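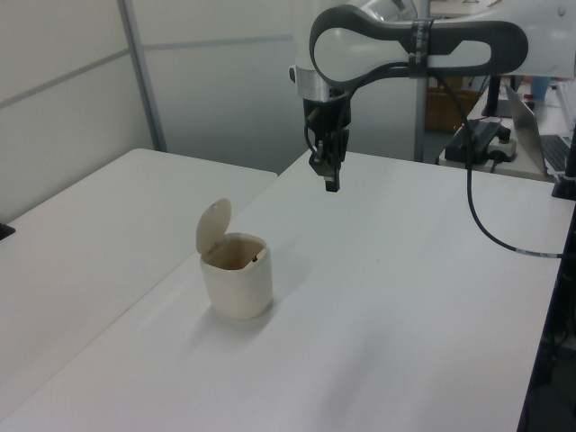 Lærke Frandsen says the robot at Mander is slower than her gran. She should know, as she used to do its job: shutting lids, 300 before lunch. It made her thumbs ache and her brain go to sleep.

Now she teaches the arm and checks what it does. Her thumbs are happier. Her brain has to stay awake, and she has mixed feelings about that.
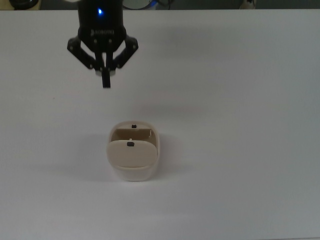

Two fingers, no thumb, no tea breaks.

Did the robot take her job? It took the dull bit. Some people at Mander had to learn new work, and a few grumbled.

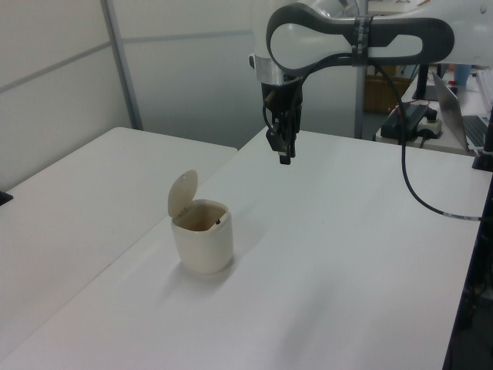 Who gets the blame?

When a lid goes wrong, a person still sorts it out. Robots never say sorry.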